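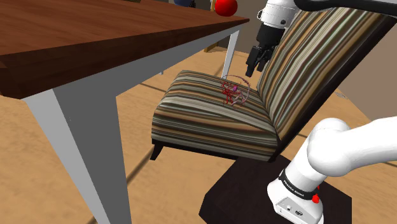 By Jihad Sfeir
December | 4 min read

Masri has repaired dining furniture out of the same shop in Delach for most of her working life. When I visited, she was regluing a set of six chairs that had come in with loose back legs.

"People lean back," she said. "You can tell them not to, and they lean back anyway."

The shop took in 447 pieces this year, she told me, and 136 of them were tables. Most table jobs are finish work. Hot dishes leave white rings, and customers often try to fix those at home before they call her.

"They use mayonnaise, toothpaste, an iron. The iron can work if you put a cloth down and keep it moving. Toothpaste scratches, and then I have two problems to fix."

I asked what she charges to refinish a top. A plain one runs $612, and leaves cost extra. She turns down a job when the table is worth less than the work, unless the owner grew up eating at it.

"Then I tell them the price twice and let them decide."

She does not like wax sprays. For weekly cleaning she uses a damp cotton cloth, then a dry one, wiping with the grain. She tightens the leg bolts on her own table every winter, when the heat has been on for a few weeks and the wood has shrunk.

Her next job is a drop-leaf table from Stekden with a split hinge rail. The owner wants it back before the holidays.

"I said I would try," she said, and went back to her clamps.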